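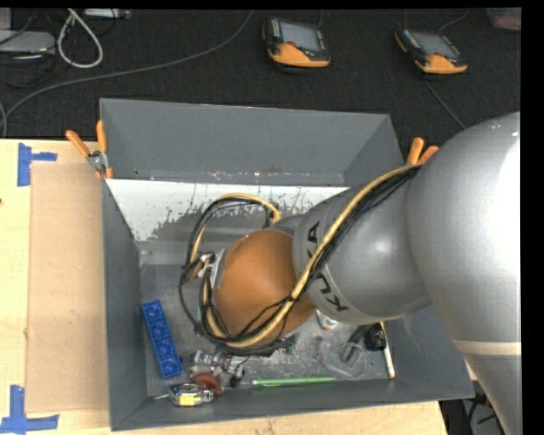
The cables are what eat your weekends, according to Marites Ocampo, and anyone planning to put a secondhand industrial arm in a shared shop should settle the hose routing before writing a line of code.

Ocampo and three other members of the Beltgate workshop have been building a bin-picking cell since October. The arm is a KUKA, and it works over a gray metal bin on a wood tabletop, with orange-handled spring clamps at the rear corners. Blue tape on the table marks positions. The bin gets a mix of small things from the shop, a tape measure among them.

The group has spent $900 on the build so far, not counting the arm, which was bought at a plant closing. Most of that went to wiring, fittings and a new breaker. Gerardo Maglaya wrote the control software and Imelda Villanueva is handling the gripper.

In the last full trial the cell made 100 pick attempts and completed 44. Flat pieces and clear plastic gave it the most trouble, Villanueva said. An earlier trial of the same length ended with 39.

Members voted to let the cell stay in the back bay through the summer. It runs only when two trained members are present, and the bay is closed to everyone else during tests. Amado Macapagal has asked for a fixed barrier before the next round, and the group is pricing one now.

The code and a parts list will be posted under the name Lemton once the gripper mount is final. Members who want to be trained on the cell can sign up at the front desk.

Filed under: Makers & Workshops | Robotics

© Beltgate Workshop News. All rights reserved. Contact us | Back to top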